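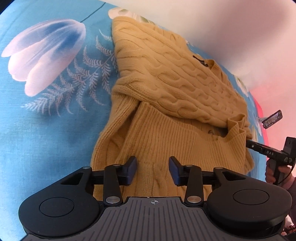 What servo travel should I set so the jaws close fully without stalling?

Set the closed limit at 266 counts and leave the open limit at its default. If the servo still hums at rest, back the closed limit off by 4 counts and save again.

Ticket: Left jaw lags the right when closing on knitwear
Opened by: Gleice Meireles
Assigned to: Johannes Ngcobo
Project: Oletti (parallel-jaw gripper, home build)
Status: Closed
Opened: 29 Mar 2018

Gleice Meireles
I built the Oletti from the shared files over the winter and it has been fine on boxes and bottles. With clothes I get a problem. On a thick sweater the right jaw arrives first and pushes the fabric across before the left one gets there. I end up with a fold on one side and nothing on the other pad. It happens on most tries with heavy knits and hardly ever with a T-shirt.

Firmware is the stock Zulu build. Supply is a 4 A bench unit. Servo is the one in the parts list. I have already swapped the finger pads left to right and it made no difference.

Johannes Ngcobo
Thanks. Please check these with the power off:
Move each jaw by hand and compare how much play there is at the tip.
Look at the pivot screws on both linkages. They should turn freely with no side play.
Slide each carriage along its rail and tell me if either one has a tight spot.

Also post the output of the status command after a full open and close.

Gleice Meireles
Play at the tip is the same on both sides as far as I can tell. Pivots are OK. The left carriage has a tight spot close to the closed end. I can feel it but it is not bad.

Status output:
open_limit default
close_limit 270
speed 200
load_trip off
last_error none

Johannes Ngcobo
Two things there. The closed limit of 270 is past the mechanical stop on this version, so the servo is pushing against the frame at the end of every close. The load trip is also off, so it never reports it. Please set close_limit to 266 and turn load_trip on, then deal with the rail.

For the rail, take the left side off, wipe the old grease out and look for a burr at the closed end. On printed frames the rail is often pulled slightly out of line by the inner screw. Loosen both screws, run the carriage to the closed end, then tighten the inner one first.

Gleice Meireles
Limit changed and load trip on. The humming at rest has stopped, but the left jaw still lags. I have not taken the rail off yet as I was missing the small hex key.

Wilma De Bruijn
I had the same thing on mine. Check the brass gear on the left as well. The set screw works loose and the gear slips a little under load, then feels normal when you turn it by hand. Threadlocker fixed it for me. I did the rail too, so I can't say which one mattered more.

Johannes Ngcobo
Good point. Gleice, please mark the gear and shaft with a paint pen, run a set of closes on something thick and see if the marks still line up.

Gleice Meireles
Got the hex key from Fouad Saliba at the Kellthorpe workshop and did both jobs there.

Gear: marks had moved apart after one set of closes. Cleaned the shaft, added threadlocker, left it overnight. Marks now stay together.
Rail: no burr. Inner screw was tight and the outer one was barely holding. Refitted as you described and the tight spot is gone.

Both jaws now meet in the middle on a folded towel and on a wool scarf. I dropped the speed to 150 for knits and left it there.

Johannes Ngcobo
Good. I will change the default close_limit in the next Zulu build and add the screw order to the assembly page. Leave load_trip on. If it trips on thick fabric, send me the log before you raise the threshold.

Gleice Meireles
Will do. No trips so far. Fine to close.

Closed by Johannes Ngcobo. Resolution: loose set screw on left gear, left rail out of line, close_limit set too high.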